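Keeping Rice Happy in the Pantry

Every November I clear out the grain shelf before the holiday baking takes over, and rice is always where I start. Pour it out of the bag into something with a good tight lid (mine are old Zoso jars, bless them) and tuck in a bay leaf or two. New rice goes under the old — a bit of a nuisance, I know, but worth it! 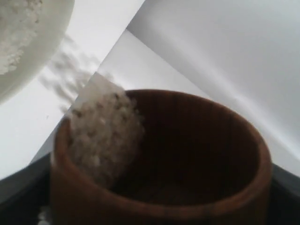

A reader wrote in to say she freezes every new bag for 7 days first and hasn't seen a weevil since, and I do love that idea if you have the room. Let it come back to room temperature before you open it, so the grains stay dry. Brown rice can simply live in the freezer, as its oils turn much sooner.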